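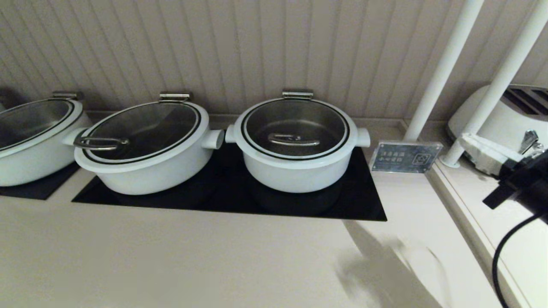

Hot station, Pollondale break kitchen: white pots with glass lids, toaster at the far end.

Kitchen automation at Pollondale - staff questions

Updated September. Will add more as they come in.

Is anyone losing their job?
No. Same kitchen crew, same hours. Two people move from the hot station to prep and ordering, they've both said yes.

What does the arm do?
Lids, pots, stirring, toast. Soup first, porridge later if soup goes ok. It doesn't chop and it doesn't serve you.

Can I still use the induction plates?
Yes, after 2:30 pm. Before that they belong to the lunch run. Treat the glass as hot, always.

Can I reach past it to grab toast?
No. Press the stop button, wait for the arm to park, then reach. Applies to managers to.

Who do I tell if it drops something?
Kitchen desk, ext. 448. Don't clean up under the arm while it's live.

Will lunch cost more?
Not this year. Jevden is paying for the trial, 12 weeks, and the meal price stays put.

Does it record us?
There's a camera for the pots. Clips stay on site and are wiped at the end of the trial. Not used for timekeeping or reviews.

Do kitchen staff get training?
Yes, paid, on shift. Half a day each. Virkden site did theirs in the spring - ask them how it went.

What if we hate it?
Say so on the feedback form, by the tray return. Crew get a vote before anything is made permanant.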